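We use cookies to keep this site working and to see which pages are read. By continuing you agree to our use of cookies. Accept | Manage settings

Cord, Rope and Small Line – Week 4 handout
Handling, untangling and storing light cord
Britudside Community Workshop
Course leader: Jana Wiegand. Bench sessions: Uwe Brinkmann.
Revised August 6, 2023

Bring this handout to the bench session. The first part repeats what was said in the talk, with a few things added that we ran out of time for. The exercises are at the end.

1. Why cord tangles

A length of cord that has been put down without any order will nearly always catch on itself. The ends are the cause. They move more freely than the middle, so they pass through whatever loops are open and pull partly closed behind them. A long cord has more loops for the ends to go through, and a thin, flexible one forms tighter loops. Stiff cord tangles less but kinks more.

Most of what people call a knot in stored cord is a snarl. In a snarl the strands cross over and under one another, and some loops are caught inside others, but nothing has been drawn up hard. It becomes a real knot when somebody pulls on it.

2. Twisted and braided cord

Twisted cord is made of strands laid around each other. If you turn it in the direction of the twist it tightens, and if you turn it the other way the strands open. When slack is left in a tight twist the cord will throw a small loop and wrap around itself. This is called a hockle when it is bad enough to damage the lay.

Braided cord has no overall twist and is easier to coil. It is harder to repair and harder to inspect on the inside.

Two-colour twisted cord is good for learning on. The colours show you how the strands are lying, and where one colour runs on for longer than it should you can suspect that the lay has opened. It can also fool you. In a heap, one cord of two colours looks like two cords, and beginners often follow a colour when they should be following the whole cord. Keep a fingertip on it as you trace.

3. Setting up

Clear a flat surface. A smooth, pale tabletop is best for dark or bright cord. Rough timber catches the fibres. Put your container to one side before you begin, within reach but off the working area. A shallow basket with open sides suits cord well, as air gets through and you can see what is in it. Deep tubs are poor for this job – the bottom layer is forgotten and gets crushed.

Lay the cord down. Do not shake it.

4. Loosening a snarl

Work in this order.

Find both ends. If you can see only one, start with that one and leave the other until it shows itself.

Open the bunch from the outside. Ease the outer loops away from the centre with your fingertips until the whole thing is about twice as wide. Many snarls are half undone by this step.

Do not pull the ends. Lifting one end a little to see where it goes is fine, but stop when the bunch starts to close up.

Take the free end back through the loops one crossing at a time. Lay the freed part away from the rest in a wide curve.

If a crossing has drawn tight, push cord into it from both sides. A blunt fid or the handle of a teaspoon will open it. Never use a knife point or a screwdriver.

Before touching a snarl, read it as in Figure 4.

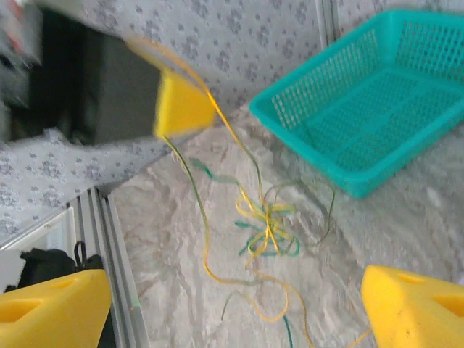

Fig. 4. Yellow-and-green twisted cord with a loose knot of loops at the middle. Note the overlapping coils and the tails leading away from them. Turquoise basket at right.

Questions to ask are which parts lie on top, which tails lead out, and whether the centre is loose enough to spread by hand. Spend a full minute on this. Hannelore Engelhardt's group last term timed themselves with and without the minute, and the ones who looked first finished sooner.

5. Coiling and putting away

For twisted cord, coil with the lay, normally clockwise, and roll the cord a little between thumb and finger at each turn so that the coil lies flat. For braided cord use a figure eight over thumb and little finger. Finish with two wraps around the waist of the coil and pass the end through the top.

Label anything over 10 metres. Workshop stock goes on the Schwerdtfeger shelf, longest at the left. Sabine Thiele keeps the stock list, so tell her if you cut a length.

Damp cord is hung up and is not put in a basket until the next day.

6. Bench exercises

a) Take a practice length and drop it on the table from shoulder height. Loosen it without lifting it off the surface. Allow 10 minutes.

b) Repeat with the same length coiled badly and left in a bag overnight.

c) Coil one twisted and one braided cord. Drop both and write down which one runs free.

d) Sketch one snarl before you loosen it, marking each over and under. The sketch can be rough but the crossings have to be right.

Hand in (c) and (d) to Uwe at the start of Week 5. Next week is whipping and sealing ends, and you will need waxed thread and a pair of sharp scissors.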